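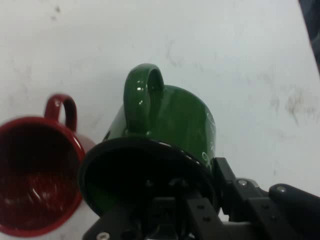 Cadton wrote back overnight to say their indigo vat never behaves on hard water either, and would we please stop adding more lime every time it goes gray. Fair! I had added more lime twice. Their advice is to leave it alone until the smell changes and then feed it fructose, a spoonful at a time.

**Friday, September**

Vat 2 (the 65 liter one). Surface dull at 8 a.m., no coppery film, liquid more green-gray than amber. pH strip said somewhere between 10 and 11, hard to read under the bench lamp. Took Cadton at their word and did nothing until lunch. Then 200 g fructose dissolved in warm water, poured down the side, stirred slowly one way, lid on.

By 3 p.m. there was a proper flower on it, blue and foamy in the middle, and the liquid underneath had gone that lovely weak-tea yellow. I was so pleased I dipped the first skein without wetting it out, so skein 1 is streaky and lives in the sample box now as a warning to me.

**Dips**

| Skein | Yarn | Dips | Notes |
|---|---|---|---|
| 1 | Partanen 2-ply | 1 | put in dry, streaky |
| 2 | Partanen 2-ply | 3 | even, mid blue |
| 3 | Partanen 2-ply | 5 | deep, slight rub-off on the hands |
| 4 | Adudon cotton | 3 | paler than I wanted |

Skein 2 is the best thing to come out of this room since spring. It came up yellow-green, and you could watch the blue crawl in from the outside of the twist – I stood there holding it over the bucket like it was a newborn. Three dips of five minutes, ten minutes airing between each. Cold rinse, then a splash of vinegar in the last water.

The Adudon cotton needs a better scour, I'm fairly sure. Water beaded on it when I wetted it out and I went ahead anyway. Next time soda ash and a real simmer, an hour at least, and check that a drop soaks straight in.

Temperature held at 45 C with the old aquarium heater. It won't go any higher and I don't think it needs to. Vat 1 is still cold and sulking. I haven't fed it, and I'd like to keep it that way over the weekend so we can compare.

Grudico order: 2570 g of natural indigo arrived, the bag marked with the new batch number. The powder looks a touch redder than the last lot. Please don't mix the two! Old tub is on the left of the shelf, new one on the right, and I've written OLD and NEW on the lids in marker that I hope is waterproof.

Things I want to try:

- overdye skein 1 in weld, see if the streaks turn into something nice in green
- one dip versus three short dips at the same total time, same yarn
- a madder bath before the indigo, for that brown-purple in the Cadton sample book
- henna in place of fructose on a small jar vat

Whoever opens up next: lift the lid on vat 2 and look before you stir. If the flower is still there and the liquid is yellow, go ahead and dip, but keep the yarn off the bottom. If it's gone blue all through, it needs a rest and a small feed, and the dipping can wait a day. The strips are in the drawer under the scale. We're down to the last half roll.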